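Last updated 3 May 2018 by Ásdís Riis. Questions about the cups and bottles in the Silullow break room. Read this before you email me please.

## Cups

**Which cups can I use?**
Any of the plastic ones on the open shelf. Mugs with names on them belong to whoever the name is.

**Hot drinks in the plastic cups?**
No. Cold only. Tea and coffee go in the mugs, second shelf.

**Where do used cups go?**
Top rack of the dishwasher, upside down. Not the sink. Not "next to" the sink either.

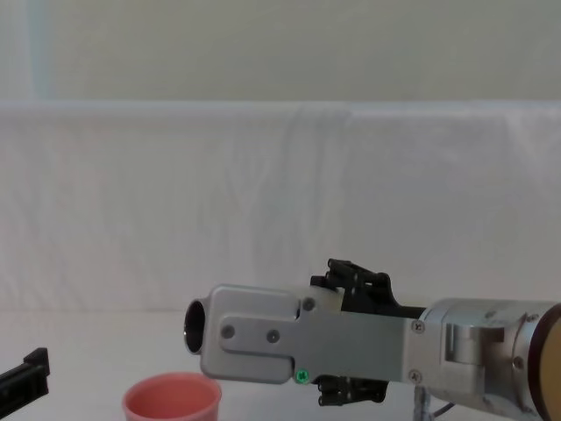

If the dishwasher is running, wash it by hand and leave it on the drying mat. Takes a minute. Sponges are under the sink, new pack came in from Olel.

**Can I take one to my desk?**
Yes, bring it back same day. We started the year with plenty and were down to a sad little stack by spring.

## Bottles

**Who gets a bottle?**
Everyone on staff, one each. Ask me or leave a note in the tray. Temps and interns too, if you're here past July.

**What's the difference between the Plomov and the Ticona?**
Size mostly. Plomov holds 400 ml, Ticona holds 1,000 ml. Same cleaning rules for both. If you cycle in, get the smaller one - the big one doesn't fit most bottle cages.

**Can the bottle go in the dishwasher?**
No. Neither one. Warm water, drop of dish soap, bottle brush. The brush hangs on the hook by the window, please put it back on the hook.

**How do I get smudges off the outside?**
Damp cloth and a little baking soda, rub gently, rinse. No steel wool, it takes the finish off. Threads at the neck need a wipe as well, gunk collects there and then the lid won't seat right.
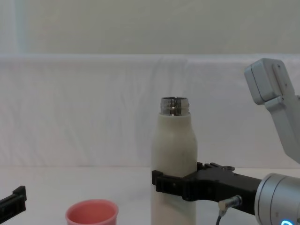 *Off-white bottle, cap off. Screw threads show at the neck.*

**Mine smells. Help?**
2 teaspoons of baking soda, fill with warm water, leave overnight, rinse well. If it still smells it's probaly the seal in the lid. Pull the seal out, wash it seperately, let it dry before it goes back in.

**I lost my lid.**
Check the lid box first (left drawer, under the tea towels). Nothing in there that fits? Tell me which size and I'll add it to the next order. We don't replace the whole bottle for a lid.

**Store it with the lid on or off?**
Off. Always off. A closed wet bottle goes musty over a long weekend.

**Soda or milk in it?**
Water, juice, iced tea fine. No soda, pressure builds up under the lid. Milk only if you rinse it right after, and I know you won't.

## Sharing and guests

**What do visitors use?**
Plastic cup for water at the table. Fill a big bottle from the cooler and put it out with the cups, pour from that. Saves everybody walking back and forth. 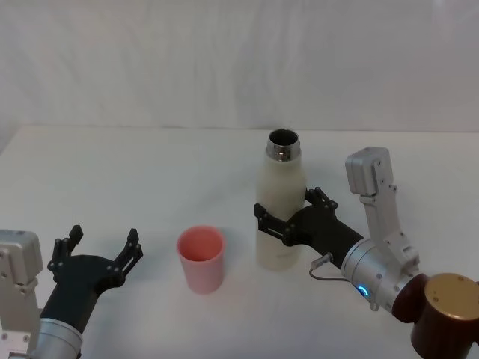 *Pink cup and a cream-white bottle on the table. The bottle is more than twice as tall.*

**Does one bottle do a whole meeting?**
Small meeting, yes. For anything bigger take 2 and fill both before people sit down.

**Who clears up after?**
Whoever booked the room. Cups to the dishwasher, bottles emptied and rinsed, table wiped. Cloths in the same drawer as the lid box.

**Something's cracked or leaking?**
Don't put it back on the shelf. Cracked cups go in the recycling, leaking bottles on my desk with a note saying where it leaks.

**Can we get other colors?**
Asked already. Waiting to hear back on the next order.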